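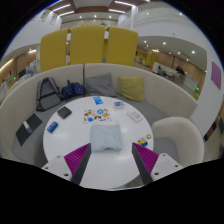
What is the round booth on the ground floor used for? Short meetings, laptop work and waiting, on a first-come basis, for anyone with a building pass or a visitor badge.

# The Round Booth, Brikmont Building

The ground floor of the Brikmont Building reopened on 2026-02-26 after the furniture was replaced. The open area covers 1,960 square feet. Most of it is desks and walkways. The booth is the part people ask about.

Kosmas Bakalis drew up the layout and Kyung-hwa Ha chose the fabrics. The notes below go with the picture at the top of the page. Anyone thinking of a similar booth for another floor can use them as a starting point.

**The sofa**
The curved sofa wraps around the table. It has a tall off-white backrest and a grey seat cushion. The old seating was a straight bench from Dimitriou with a low back, and people sitting there could be heard all the way to the stairs. The tall back was picked to help with that.

**The table**
Round and white. An oval was considered and dropped when the aisle turned out too narrow for it. Wipe it with a damp cloth and mild soap. Do not use the scouring pads from the kitchen.

**Loose cushions**
A grey one leans toward the middle of the seat and a yellow-green one farther right. They do not have a fixed place. Covers unzip and go in a cold wash. Please do not take cushions upstairs.

**The yellow panels**
Three tall mustard-yellow upholstered panels stand side by side behind the sofa, with narrow gaps between them. Kyung-hwa wanted a color that could be picked out from the front entrance, so the desk can tell visitors to head for the yellow. Woltov supplied the fabric. The same color is planned for the phone rooms, but the order has not been placed.

**The armchair**
A rounded white armchair with a grey seat faces the table. It is the easiest seat for anyone who does not want to slide in along the sofa. Keep the aisle behind it clear.

**Bags and laptops**
A grey backpack with black straps stands against the backrest, next to a navy blue bag with a small repeating pattern. A black laptop lies on the seat in front of the backpack. There are no hooks at the booth. Kosmas has asked Katach for a price on a low shelf, and the first quote was 600 dollars, installed.

**On the tabletop**
A sheet of colorful cartoon stickers, a small Minion figurine in yellow and blue, a bright blue card, several small boxes and a crumpled pale blue cloth. The small black case near the left side lies flat.

## Using the booth

- The booth cannot be reserved. If you need a set time, book one of the 2 meeting rooms on the same floor.
- Cold food and covered drinks are fine. Hot meals go in the kitchen.
- Take your things with you when you leave. Items handed in at the front desk are kept for 19 days.
- Keep calls short. The phone rooms are better for anything long.
- Report stains the same day. The off-white fabric needs to be treated early.

## Still to come

A floor lamp has been ordered for the side nearest the stairs. The notice board will move to the wall by the elevators. Pictures of the desk area and the kitchen will be added to the gallery when the last chairs arrive.

Questions about the furniture go to Kosmas Bakalis. Questions about fabric care go to Kyung-hwa Ha. Both can be reached through the front desk.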